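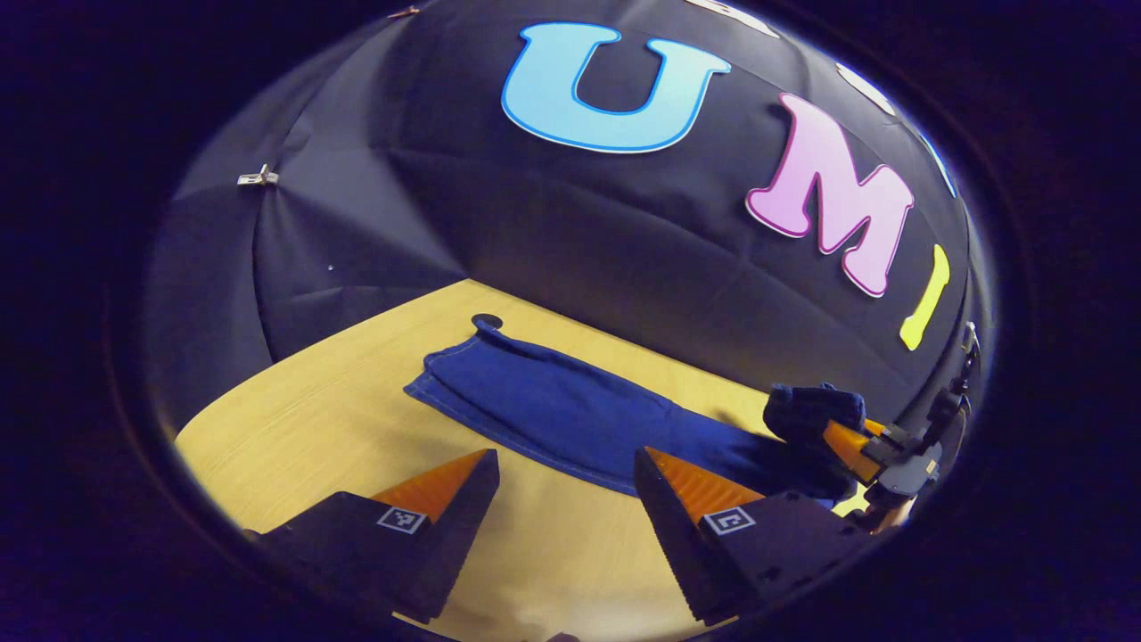
Booth and table check, Hunden hall
Walked 9/3/22, before doors. Checked by Byung-chul Heo.

1. Backdrop held at the sides and top
Pass, with a grumble. Small metal clips on black fabric. I'm told they "never slip." I have heard that about every clip ever sold. Tug each one again at lunch.

2. Backdrop fabric flat
Fail. Creases and folds all over. Not a hazard, but the form asks.

3. Letters firmly attached
Pass for now. U, M and I tested with one finger each. The supplier, Irden, says the adhesive is good for 2,000 hours. I would like to meet whoever sat there for 2,000 hours.

4. Flame treatment paperwork for fabric
Not seen. The tag says "see certificate" and the certificate binder says "see tag." Open until I have paper in my hand.

5. Table stable under load
Pass. Leaned on it, 40 lb box on it, no wobble. The wood top is smooth, no splinters along the front.

6. Cloth items kept back from table edge
Comment only. The blue cloth was bunched at one end when I came by. Fold it or put it away — a loose corner gets caught on a bag sooner or later.

7. Small parts off the tabletop
Fail. One small round black piece by the cloth. Two people told me two different things about what it belongs to. Bag it and label it.

8. Aisle in front of booth clear
Pass. Femenent's cartons were in the way in February and I was promised it wouldn't happen again. So far, fine.

9. Extinguisher within reach
Pass. Gauge in the green, tag current. It is 14 steps away and I walked them.

Recheck items 2, 4 and 7 before opening. Ki has the spare clips. Sign below only if you looked yourself.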